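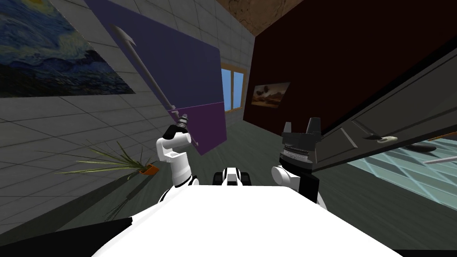
Rendered view: a long grey rod with a flat, arrow-shaped tip, in front of a colored panel.

Tullance Place Names

A word list of place names from the Tullance valley, typed up from two printed gazetteers and a box of parish maps. Last updated 3 April 2021.

Contents

names.csv has 868 rows, one per spelling. Of these, 804 have a grid reference. The rest are field names that appear only in the older gazetteer, with no map to go with it.

Columns: id, name, variant_of, kind, grid_ref, source, note. Files are UTF-8 with commas. Empty means unknown.

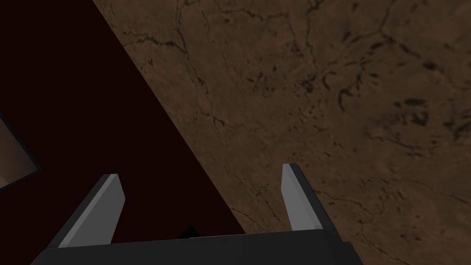 Spellings are kept as printed, even when they look like typing mistakes. Drudach also appears as Drudagh and Druddoch - all three point to the same id in variant_of. Memard is listed twice on purpose, once as a farm and once as a stream.

Known problems

Rows from map sheet 2 use the old grid and can be off by up to 100 meters. The December release dropped accents from the note column. This is fixed now, but please download again if you have that copy.

License

CC BY 4.0. Credit "Tullance Place Names, Balogun Archive".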